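The man who reads other people's leases

Alistair Rennie keeps his office above a shoe repair shop in Urkolstead, and he apologizes for the stairs before he says hello. For 300 dollars he will read your apartment lease and tell you what you have agreed to. Most people come to him after they have signed it.

"They bring it in like a sick cat," he says. "They want to know if it can be saved."

He started in June, after 11 years in the back office at Beston, a property manager with a great fondness for clauses. He wrote some of them himself. One, on the subject of wind chimes, ran to 70 lines.

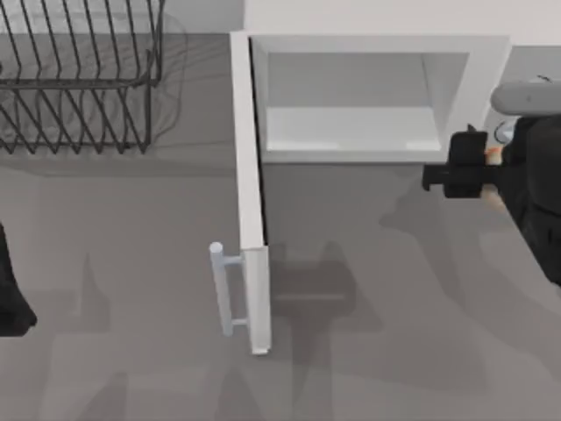 "I was proud of that one," he says. "You could not have hung a teaspoon outside that building."

The longest lease he has seen since leaving came from a landlord named Okonkwo, who had typed it personally and numbered every paragraph. There were 976 of them. Rennie read the whole thing over two evenings and found it, to his annoyance, quite fair. The tenant signed and is still there.

The short ones worry him more. A lease that says the kitchen comes "equipped" has told you nothing, he says, and he has seen grown adults argue for a month over what the word covers. He asks clients to write down everything they are being handed, dull items included, and get both sides to initial it. 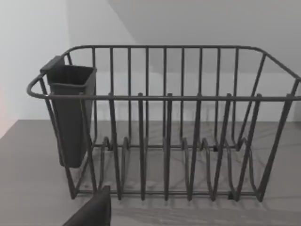 A wire dish rack on a kitchen counter.

Does anybody do it?

"No," he says. "They take pictures of the view."

His least favorite phrase is "normal wear." He once sat through a hearing over a 2000 dollar deposit in which both parties agreed the carpet was worn, and then spent the morning on whether it was normal. The landlord had brought a piece of the carpet in a bag. Rennie's client had brought her mother — a better witness, in his view, and much harder to interrupt.

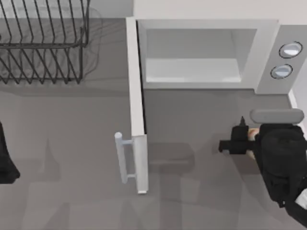
A countertop microwave with the door open.

He rents, of course. His own lease is with a company called Wamov, and it forbids running a business from the premises, so he took the office. I ask whether he read that clause before he moved in.

"I skimmed it," he says, and goes to see about the coffee.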